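Call for Participants: The Flusik Winter Clothes Diary

Do you air your sweaters on the porch? Hand wash your scarves in the bathroom sink? Still wear a coat your aunt gave you in high school? We would love to hear from you!

Flusik is a small research and publishing group in Brusuvham, and we are putting together a book on how ordinary households look after their winter clothes. We mean everyday care: washing, drying, folding, mending, storing, and deciding when something has had its day. Very little of this gets written down. Most people picked it up from a parent or a roommate, or they made it up as they went along, and we want all of it - the good habits and the odd ones.
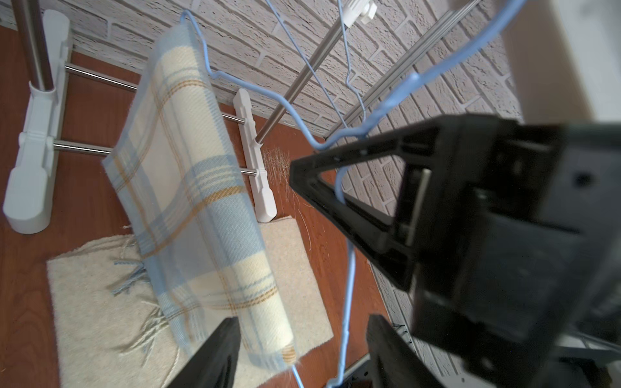 A reader of our last booklet wrote to say that she had never thought of her way of packing away wool as knowledge until her son moved out and called her to ask how it was done. She ended up mailing him a page of notes, and she added that she wished her own mother had done the same.

What taking part involves

You keep a simple diary for two weeks, on paper or on your phone. Each time you wash, dry, mend, put away, or give away a piece of winter clothing, you jot down what you did and what you were thinking. A line or a page, it's all welcome. After that you come to two evening group talks at the Condori Building on Stoven Street, where people bring along a garment and tell its story. These talks are a lot of fun, and they tend to run past closing time.
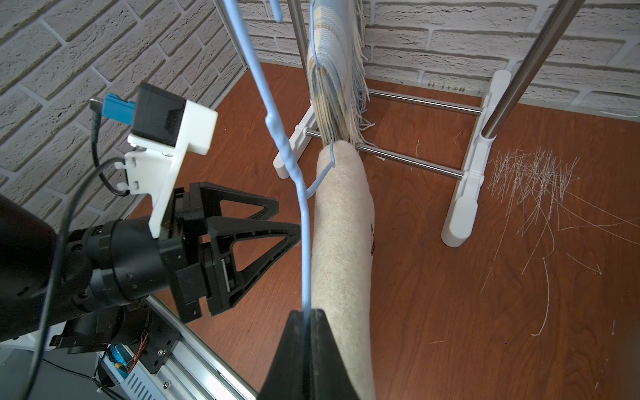 Will it matter that I do laundry in a basement with five other tenants, one person asked us by email, or do you only want people with a proper laundry room? It won't matter at all. Shared machines, laundromats, a line across the kitchen - we want the full range, and so far we have heard far too little from renters.

Who can apply

Anyone 18 or older who lives in or near Brusuvham. You don't need to know how to sew. You don't need to own anything nice. Couples and housemates can apply together, and each of you will keep your own diary, so feel free to disagree about the dryer.

We can offer bus fare, supper at both talks, and a copy of the finished book. Diaries can be kept in English or Spanish. Your name will not appear in print unless you ask us to use it, and you can drop out at any point.

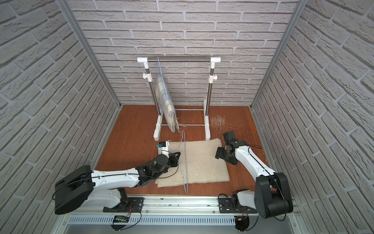
Drying rack with a stainless steel top bar.

How to apply

Send us a short note by Sunday, March 17, 2024, through the contact form on the Flusik site, or drop one in the mailbox at the Condori Building. Tell us who lives in your home, how you get your laundry done, and which winter garment you'd save first. The group talks take place in June, and we will write to everyone with the dates.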